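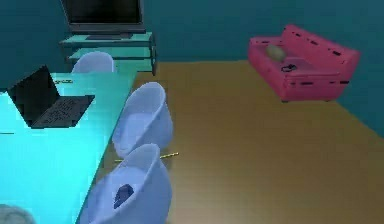 Will the robot take my mom's job? A reader in Flindville sent us that question after our page on warehouse machines, and added that her mom cleans and tidies meeting rooms in an office building. It is a fair question. To answer it, we have to look at what the job is made of.

What is automation?

Automation means that a machine does a task with little or no help from a person. A task is one piece of work, such as picking up a pencil. A job is many tasks put together. Machines are usually given tasks. Whole jobs are harder to hand over.

Practice rooms inside a computer

The room at the top of this page is a simulation. A simulation is a copy of a place or an event, made by a computer. The table, the pale chairs, the pink sofa and the laptop are all made of numbers that the computer turns into a picture.

A robot program can practice in a simulated room. If it drops a simulated laptop, the room is reset and the program tries again. Small things are often the hard part. A thin yellow stick on the floor is easy for you to notice. A program has to work out where the stick ends and the floor begins, and what kind of thing it is. It might be a pencil.

An office building in Wurnside

The Cestow building in Wurnside has 51 meeting rooms. In January, the cleaning crew began sharing the work with 5 tidying robots made by a company called Karaca. Before the robots were switched on, their program had practiced in 721 simulated rooms.

The robots work in the evening. Each robot enters a room, looks for objects on the floor, and puts them in a tray. It spends up to 20 minutes in a room. If it finds something it cannot identify, it leaves the object alone and sends a message to the crew.

What changed for the crew?

Less bending. Picking things up off the floor all evening is hard on the back and knees.

More checking. A crew member reads the robot messages and goes to look. Glasses, cables and keys are returned to the front desk by a person.

New training. Crew members learned to charge the robots, clean their sensors and stop them safely. A sensor is a part that measures something, such as light or distance.

Different hours. Two evening shifts were moved to the morning. Some of the crew liked this. Others had to change how their children got to school, and they asked for more notice next time.

So, will the robot take the job?

At Cestow, the crew is the same size as before. Other workplaces have made other choices, and some have hired fewer people. The machine does not decide this. The people who run the workplace do, and workers can ask to be part of the discussion.

Words to know

Task: one piece of work
Simulation: a computer copy of a place or event
Sensor: a part that measures something
Shift: the hours a person is scheduled to work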